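The Night Train to Kvam

Sigrun Lindholm had wanted to ride the night train since she was six, and now she was on it, with a window seat and a cheese sandwich the size of a shoe!

The train left Brillville in a light rain. She pressed her nose to the glass and watched the station lamps slide off behind her, then the bakery, then the long wall by the brewery where somebody had painted whales. After that came fields, and after the fields came dark. She loved all of it. She even loved the seat, which squeaked when she leaned left and groaned when she leaned right.

Across from her sat an old man with a wicker case on his knees. His ticket, stuck in his hatband, said ROALD ENGSTRÖM in big purple letters.

"First time?" he said.

"Is it that easy to tell?"

"You waved at a cow."

She laughed so hard she had to put the sandwich down. He had been riding this line for 22 years, he told her, and he still got up to look when they crossed the bridge at Trirmont, two hundred feet over the river, with the whole carriage humming under your shoes. You felt it in your teeth, he said. You felt it in your fillings!

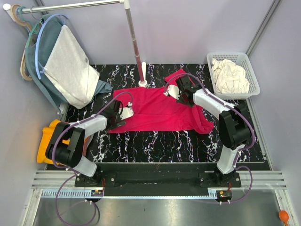 "What do you keep in the case?" she asked.

"Pigeons," said Roald. "Two of them, both asleep, and both better travelers than I am."

He lifted the lid an inch so she could peek. They were gray and round as teapots, tucked up against each other in the straw, and one of them opened an orange eye, thought very little of her, and shut it again. He was taking them up to Kvam to let them go at sunrise. They would be home in Listusthorpe before lunch, he said, while he would be stuck on the slow train back with a crossword.

"Don't you worry about them?"

"Every time," he said, and he sounded pleased about it.

Then the wheels changed their tune and he was on his feet, hat and all, and Sigrun was up beside him. The bridge! The rain had quit and there was a moon, a real one, fat and yellow, and down below the river carried a long wobbly stripe of it. The humming came up through the floor, through her boots, into her knees and right up to her back teeth, just as he had promised.

She never did finish the sandwich. At Kvam the sky was turning pink behind the water tower, and the platform was cold enough to make her hop. Roald set the case on a bench and undid one strap.

"You get the other," he said.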